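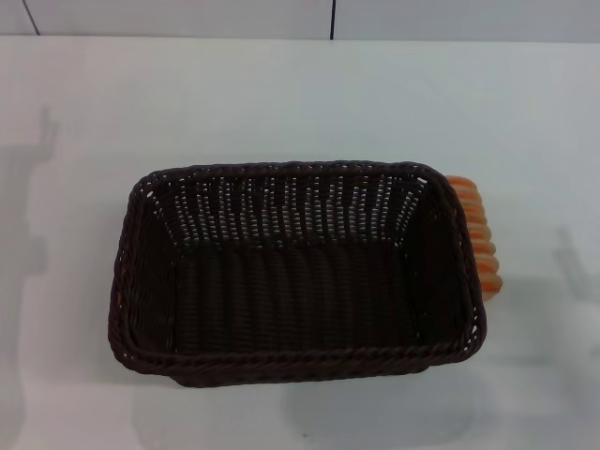 Search this site
Type and press enter

Anum Dhanial has repaired lawns in Idcombe for 22 years, and she still begins each visit with a garden fork. "I push it in the soil and I feel how hard it goes," she told me. "After this I can speak about seed."

Her company, Vumside, looks after over 1063 gardens, many of them on heavy clay. She asks customers to wait with new seed until the ground is opened. "They want green in two weeks. I understand them, but the roots need air first."

Her colleague Woo-jin Yeo prefers to work in early fall. "In November I do not sow anymore," he said. "I only clear the leaves."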